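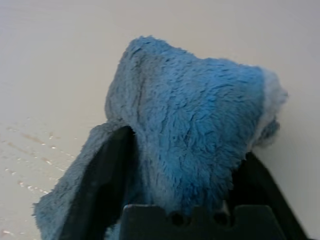

How do I wash microfibre cloths so that they stay soft?

Wash them separately from cotton, at a low temperature, with a little liquid detergent and no fabric softener.

I clean holiday flats in Flirkcombe, and for a long time I washed all my cloths together with the towels. After one winter they were stiff and they only pushed the water from one side of the sink to the other. Now I do it in this way.

Before washing

Shake every cloth outside. If there is sand or hair in it, pull this out with your fingers. A cloth which was used with oil or polish should be washed alone, by hand, in a bucket.

Washing

Fill the drum only to the half. Choose 40 degrees if your label allows it, and a short programme. I use the Bundum liquid without perfume, 14 ml for one load. Powder is not so good for long fibres, as the grains can stay inside. Do not add bleach.

If the cloths already feel greasy from old softener, leave them in warm water with 2 spoons of white vinegar for one hour, rinse them well, and then wash as usual.

Drying

Hang them on a line, not on the radiator. With long pile, brush it lightly with your hand when it is still damp. A tumble dryer is possible on the lowest heat, but clean the filter first.

Storing

Keep them in a closed box, away from dust. Mine is a Prestel box with a lid, and I write on it "windows" or "bathroom". In February, before the first guests, I wash the whole stock again, even the clean ones.

Updated 2025-12-02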